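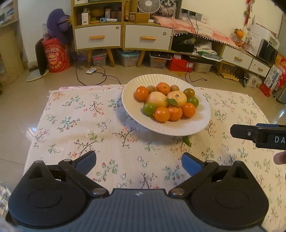 mintsauce_again: if the bottom ones go first it's nearly always the plate. Citrus sweats where it touches china, and a heap that size has no way of drying out in the middle. Tip the whole lot out every couple of days and have a look.

Ask the House > Kitchen & Food > Storing fruit and veg

Search 2,080 threads in Kitchen & Food Go

How do I keep a fruit plate nice for more than a few days, and what about the cloth?

lowtable_lu

I've bumped this back up because I asked it in January and only got the one comment (thank you mintsauce, I did try it and I'm coming to that).

We eat most of our meals at a low table in the living room and I always have fruit out on it. I like it piled up on a plate where people can help themselves, and I know full well that if it goes in the fridge drawer it'll be forgotten until it's a science project. So please don't just say fridge! At the moment it's mainly tangerines, with a few of those half green, half orange ones tucked in and a couple of pale yellow ones in the middle that look like little pomelos. Oh, and a couple of small brown things at the back that I think are longans. They came loose in the bottom of the bag from Gredevar, our nearest market.

My trouble is this. For four or five days it looks lovely, then I pick up a tangerine from underneath and my thumb goes straight through it. Blue fur, the lot. And whichever one is next to it is soft by the evening. I've been turning them over as mintsauce said and it has helped a bit, but I'm still throwing out more than I'd like, and they're 35p each now.

Other bits I'd like to know while I'm here:

Do the greenish ones ripen if I leave them out, or are they as ripe as they'll get?

Should I be taking the leaves and stalks off? I like them on. It makes the plate look as if I've got a tree.

And the cloth. It's a cream one with little sprigs of flowers all over it and I'm fond of it. When a tangerine leaks under the plate I get a yellowy ring, and I've already lost one cloth to scrubbing (took the pattern off with it). Is there anything gentler?

I did buy a spray called Cundano that says it's for table linen but I haven't dared open it.

11th June, 839 views

peelandpith

Oh I love a fruit plate, we've had one on the go for years and I've been through all of this!

Right, the heap. It's the weight as much as the damp. Tangerines have that loose, puffy skin and they bruise if you look at them, so the ones at the bottom are getting squashed by everything on top, and a bruise is where the mould gets in. I'd put the big yellow ones at the bottom and the tangerines round and over them. Yours are in the middle already so you're halfway there. Then I put a bit of kitchen paper under the lot, folded small enough that it doesn't show past the rim, and change it when I turn them.

I also stopped putting it all out in one go. Half on the plate, half in an open box somewhere cool (mine's under the stairs, next to the hoover) and top up as you eat. It looks just as generous and you're only ever risking a few at a time.

If you find a furry one, take it out, bin it, and wipe the ones it was touching with a damp cloth and dry them well. Eat those first. I used to just whip the bad one out and carry on and it'd be two more by the weekend.

Greenish ones: they'll go more orange sitting in a warm room but they won't get any sweeter, citrus doesn't once it's picked. Peel one and see. Plenty of green-skinned ones are perfectly sweet inside, so it's no use going by the colour.

Leaves, keep them if you like them! I snip mine when they go crispy. What I do watch is the hard bits of stalk, they poke holes in the neighbours. Trim them close with nail scissors or turn them so they point outwards.

The little brown ones I'd eat soon if they are longans. They dry up in their shells at room temperature and you can't tell from the outside until you've cracked one.

stakico_road_end

Fridge.

(Sorry. But they do last weeks in there. Put a note on the door.)

Can't help with the fruit beyond that, but I can help with the cloth, as I've got three children and I've ruined about every tablecloth going. Don't scrub, you're right about that. Get it under cold water from the back of the stain as soon as you spot it, then a dab of washing-up liquid worked in with your fingers, leave it ten minutes, rinse, and wash as normal on whatever the label says. Don't iron it or tumble it till you're sure the mark's gone. Heat sets it and then you've got it for life, ask me how I know. For an old ring I soak it in the oxygen-type powder, the sort for coloureds, and try a corner first with a print like yours. No bleach, not even a bit.

I don't know your spray. I've used one called Ra on napkins and it left a ring of its own, so I'd do a test on the hem before you let it near the middle.

Or put a cork mat under the plate. Mine cost next to nothing and I haven't had a ring since.

lowtable_lu

Thank you both, that's so helpful. Kitchen paper and stalk trimming tonight. I had no idea about the stalks, there's a bit of green stem sitting under the front of the plate right now. I peeled one of the greeny ones while I was reading and it was the sweetest of the bag, so that's me told. Cork mat is on the list, and the fridge can stay a no.

peelandpith

Save the peel, by the way! Dry it on a sunny windowsill and it's gorgeous in a stew. There's a thread on that somewhere, try searching "dried peel", it must have 1,000 replies by now.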